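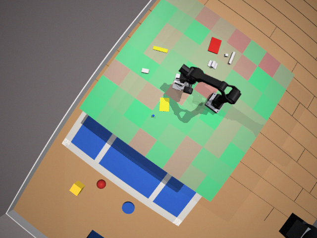

2 min read

24/02/2022

So I finally watched Sultinow last night, after telling everyone since July that I would get to it, and I have feelings. Mostly good ones! It's the one about the two sisters who inherit a failing cinema in a town called Driker, and if you think you know where that's going, you're right for the first hour and then very wrong.

The first half is slow. I paused it twice for tea and once to check how much was left (70 minutes, groan). But then the older sister finds the letters and the colour drains out of everything – literally, they grade it nearly grey – and I didn't touch my phone again.

My favourite bit is the dinner with the neighbours. Hardly any dialogue, just cutlery and that awful clock. I'd happily watch a whole movie of it.

Not sold on the romance, though. He turns up, fixes a projector, looks sad in a doorway. Why is she leaving town for this man?

Still, I'd put it well ahead of Inel, which everybody else seemed to love and I found a bit of a slog. Hrubý is next on my list, if I can stay awake for the subtitles.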